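How Do You Teach a Robot to Put the Shoes Away?

Reading time: 6 minutes

Print this page | E-mail this page

By Myrtle Kowalczyk, February 2023

Think back, if you can, to when you learned to tie your laces. Somebody probably sat down next to you, or behind you with their arms round you, and did it slowly. Perhaps they held your fingers and moved them for you, over and under and through, until your hands began to get the idea. I don't suppose they handed you a sheet of paper with forty lines of instructions on it. You were small, and anyway laces are very hard to explain in words (do try it on a friend some time, it's a good game and it usually ends in a knot!).

Well, robots can be taught in much the same way, by showing them. In this article we're going to find out how, and we'll do it with a job that you may have been asked to do yourself this very week, putting shoes on a shoe rack.

Why not just tell it?

For a long time, the usual way to get a robot to do something was to write it a very exact list of orders. Move your arm forward this far. Stop. Close your fingers. Stop. Lift. That works beautifully in a factory, where every part arrives in the same place and facing the same way, all day long.

Homes aren't like that, and yours is probably no different from mine. One slipper is under the chair and the other one is upside down in the hall. Somebody has moved the rack a little to the left to sweep behind it. If the robot only knows "forward this far and close your fingers", it will close its fingers on nothing at all and lift up a nice big handful of air.

So we'd like the robot to learn what the job looks like, and how a pair of hands goes about it, and for that it needs a teacher.

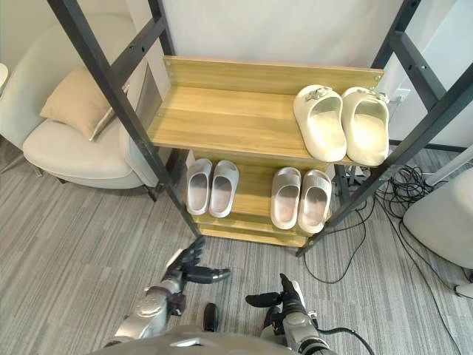 Heledd Rosser is one of those teachers. She works for a company called Werkar, in the town of Datuvness, and her job has a grand name: she is a robot operator. When her little nephew asked what that meant, she told him she was a bit like a puppeteer, only without the strings, and I think that's a lovely way of putting it.

Way one: driving from a distance

The first way of showing a robot what to do is by remote control. The grown-up word for it is teleoperation, and "tele" just means "far off", as it does in telephone and television.

Heledd holds a controller in each hand. When she moves her left hand forward, the robot's left arm moves forward too. When she squeezes, its fingers close. All the while, a computer is writing down what the arms did and what the cameras saw. One go at a job, from the start right through to the end, is called a demonstration.

It sounds like a computer game, and I'm sorry to say that it's a good deal harder. You can't feel the shoe, for one thing. When you pick up a slipper with your own fingers, your skin tells you straight away whether it's squashy or stiff, and whether it's starting to slide. Heledd has to work all of that out with her eyes. On her first day she had 50 goes at picking up one slipper, and she dropped it 34 times. She laughed about it when she told me, and said that the slipper had been very patient.

Eyes on its wrists

You have eyes in your head and so, in a manner of speaking, have lots of robots. But there's a snag with looking from up there. When you reach for something, your own hand gets in the way, and at the very moment you most want to see the slipper, you can't!

People manage by feeling about. A robot can have another sort of help, a small camera fixed close to its hand, so that wherever the hand goes, the camera goes along with it. The pictures from a camera like that look rather peculiar until you get used to them. A great big piece of the robot fills up the top, very close, and whatever the robot is working near is tucked in underneath.
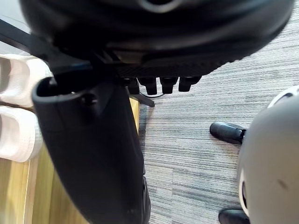 The view from a small camera close to the robot's hand. Look on the left for two white slippers, one above the other.

Can you see why this is useful? From so near, the computer can learn things that are too small to notice from across a room, such as the rounded shape of a strap, or the spot where a shoe stops and the shelf starts. Putting a near view and a far view together gives the robot a much better idea of where everything is, in the same way that you might step back to look at a jigsaw and then lean in close to find the right piece.

Way two: holding its hand

The second way is even more like learning your laces. The robot's arm is set so that it goes easy and floppy, and the teacher takes hold of it and gently moves it through the whole job. The joints in the arm remember every bend they made on the way. Periklis Tsolakis, who works at the next bench to Heledd, likes this way best for slow, careful jobs, the sort where you're sliding something along a board and don't want to bump it.

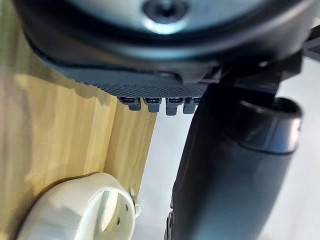 You do have to be thoughtful about where you stand, he says. If the teacher leans over too far, the camera gets a splendid view of the teacher's jumper, and the robot may end up thinking that jumpers have something to do with tidying.

Both ways have their good points. Holding the arm lets you feel what the robot is pushing against, and driving from a distance keeps you out of the picture and lets you move two arms at once, which you'd find tricky if you had to hold one robot arm with each hand and the shoe with your teeth.

Again, and again, and a little bit different

One demonstration isn't nearly enough. For the shoe rack job, Heledd and Periklis made 200 of them. They didn't do them all the same way, either. They started some with the shoes further apart, or the arms in a new place, or the curtains open so that the light fell differently on the wood. If every lesson were exactly alike, the robot would only learn that one lesson, and the first sunny morning would puzzle it dreadfully.

Afterwards somebody has to look through the lot. Conceição Nogueira does that, with a large pot of tea. She threw out 79 demonstrations, mostly ones where a shoe was dropped or a hand had got stuck. The rest went to the computer, which hunts through them for patterns: when the view looks like this, the hands tend to do that.
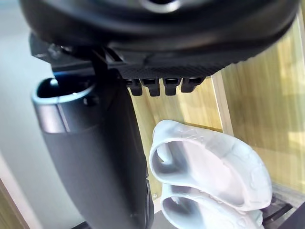

Does the robot understand shoes?

Not in the way you do. You know that shoes keep your feet dry, that they come in twos, and that your sister will be cross if you put hers in the wrong place. The robot has only learned which movements go with which views. Show it a wellington boot when it has only ever had slippers, and it may make a proper muddle of things, and then it's back to Heledd for some more lessons.

Try it at home

You'll need a friend, a scarf, a pair of slippers and a shelf or a box.

1. One of you is the robot. Tie the scarf over the robot's eyes.
2. The other is the teacher. Stand behind and guide the robot's hands gently to pick up a slipper and put it on the shelf.
3. Do the same again a few times, starting with the slipper in a slightly different spot.
4. Now the robot has a go alone, with the scarf still on.
5. Swap over. This time the teacher may only use words, and mustn't touch.

Which way was easier to learn from? Do write and let us know, and tell us how many slippers ended up on the floor.

Print this page | E-mail this page

You might also like

Why do robots find stairs so difficult?
Ask Khôi Hầu: Can a robot be ticklish?
Clekeck, the robot that sorts buttons
What is a joint? Yours and a robot's
Make a grabbing hand from card and string
Cervantes and the windmills: a story to read aloud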